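工单编号:113
产品:Pastedeo 会员社区平台(诊所与康复机构版)
模块:会员专栏 / 会员福利预约
客户环境:Skarnico 托管,生产站点
严重级别:二级
状态:已解决,待客户确认
建单日期:2024年6月6日

问题摘要

客户为一家综合健康会所,站点设有“会员专栏”,每期介绍一位执业会员(脊椎按摩、运动康复、营养咨询等),页尾附“会员专享首诊”预约按钮。最新一期发布后,登录会员点击预约按钮返回“您所在的会员等级不享有此项服务”。未登录访客点击同一按钮,可正常跳转到登录页。往期专栏的按钮不受影响。

客户描述(原文节录)

“新一期是脊椎按摩诊所的专访,周报推送后陆续接到前台电话,说金卡会员也约不了。我们在后台看,福利是开着的,名额也没用完。文章删掉重发过一次,没有变化。”

影响范围

1. 仅影响本期专栏关联的福利项目,内部编号 31。
2. 受影响会员为全部等级,共收到投诉 16 起。
3. 会员目录、活动报名、缴费页面正常。
4. 移动端与桌面端表现一致。

复现步骤

1. 以金卡测试账号登录生产站点。
2. 进入“会员专栏”,打开最新一期。
3. 滚动至页尾,点击“预约会员专享首诊”。
4. 页面提示等级不符,浏览器地址栏参数中 benefit 为 31,tier 为空值。
5. 打开上一期专栏重复同样操作,tier 参数有值,可进入预约日历。

初步排查

a) 检查福利项目 31 的配置。状态“启用”,适用等级勾选普通卡、银卡、金卡,有效期起止正常。排除配置关闭。

b) 检查会员等级同步。会员等级由 Katayama 客户管理接口每日同步至 Pastedeo。抽查 9 个投诉账号,等级字段均正确写入,最近一次同步无错误。排除等级数据缺失。

c) 检查缓存。清除站点页面缓存与浏览器缓存后重试,结果不变。Skarnico 侧的边缘缓存同步清除,结果不变。

d) 检查文章模板。最新一期使用模板“专栏_新版”,往期使用“专栏_旧版”。两者的预约按钮组件版本不同。将测试文章切换为旧版模板后按钮恢复正常,切回新版后故障重现。问题定位到新版模板的按钮组件。

日志摘录(已脱敏)

[booking] 请求到达 benefit=31 tier=
[booking] 等级解析:输入为空,按“无等级”处理
[booking] 规则匹配:无等级 不在允许列表
[booking] 返回 403,消息代码 TIER_NOT_ELIGIBLE

对照组(旧版模板,同一账号):

[booking] 请求到达 benefit=31 tier=gold
[booking] 规则匹配:通过
[booking] 返回 200,转入日历

原因分析

新版按钮组件从页面会话对象读取会员等级,字段名为 memberTier。客户站点启用了 Zorora 单点登录插件,该插件写入会话时使用的字段名为 member_tier。旧版组件对两种写法均做兼容,新版重写时未保留该逻辑,读取结果为空。预约服务收到空值后未回查会员库,直接按“无等级”拒绝。

客户在 1 月升级模板包时已带入新版组件,但此后各期专栏均沿用旧版模板,故障未暴露。本期由新任编辑新建文章,默认模板为新版。

需要说明的是,提示文案“您所在的会员等级不享有此项服务”在此场景下不准确。会员等级有效,系统未能读到。文案问题另列改进项。

临时措施

1. 将本期专栏切换回“专栏_旧版”,保存并重新发布。
2. 后台“专栏设置”中将默认模板改回旧版。
3. 已向客户前台提供手工预约入口,供投诉会员使用。手工预约需选择福利编号 31,否则诊所端不会显示首诊优惠。

切换后头图由横幅改为居中排列,作者简介移至正文上方,属旧版模板的正常样式。客户表示可以接受。

正式修复

1. 按钮组件恢复对 member_tier 的兼容读取,两个字段同时存在时以 memberTier 为准。
2. 预约服务收到空等级时,先按会员编号回查会员库,查无结果再返回拒绝。
3. 新增错误代码 TIER_UNRESOLVED,对应文案:“暂时无法确认您的会员等级,请刷新页面或联系前台。”
4. 补丁先部署至预发布站点,验证通过后在业务低峰时段推送生产。

验证记录

预发布站点:
普通卡账号,新版模板:通过
银卡账号,新版模板:通过
金卡账号,新版模板:通过
会籍过期账号,新版模板:按预期拒绝,代码 TIER_NOT_ELIGIBLE
未登录访客:跳转登录页,登录后返回原文章
关闭 Zorora 插件后重复上述测试:结果一致

生产站点:
补丁部署后,以测试专栏验证三个等级,均可进入预约日历。测试预约已取消,名额已退回。

附带核对:图片附件

客户在同一工单中追加一项:切换模板后,专栏正文中的插图是否会丢失或被重新压缩。已在测试专栏中上传一张素材图,依次执行新版转旧版、旧版转新版,各保存一次。原文件未变,缩略图重新生成一次,显示正常。图:白色托盘中竖立的红色手电筒。
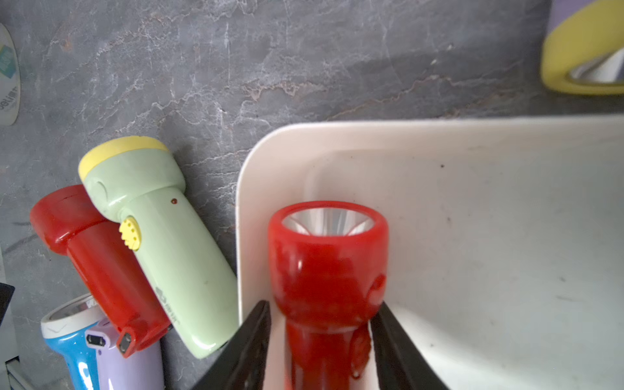

图片核对结论

1. 附件编号与原始文件在切换前后一致。
2. 图片说明文字保留,对齐方式会重置为居中,需编辑手动调整。
3. 客户站点未启用自动裁剪,无需改动设置。

待客户操作

1. 在后台将默认模板恢复为新版(可选)。若继续使用旧版,无需其他操作。
2. 打开本期专栏,以真实会员账号完成一次预约,并将结果回复至本工单。
3. 将投诉会员名单与手工预约记录核对,避免同一会员占用两个首诊名额。系统按会员编号去重,但手工预约若未填写会员编号,不在去重范围内。

遗留事项

会员等级提示文案的繁体版本尚未更新,已转本地化队列。旧版模板目前仍受支持,停用前会通过后台公告通知。

关单条件

收到客户验证回复后关闭。如预约按钮再次报错,请在本工单下追加回复,并附上会员编号、点击时间和完整地址栏内容,不需要另建新单。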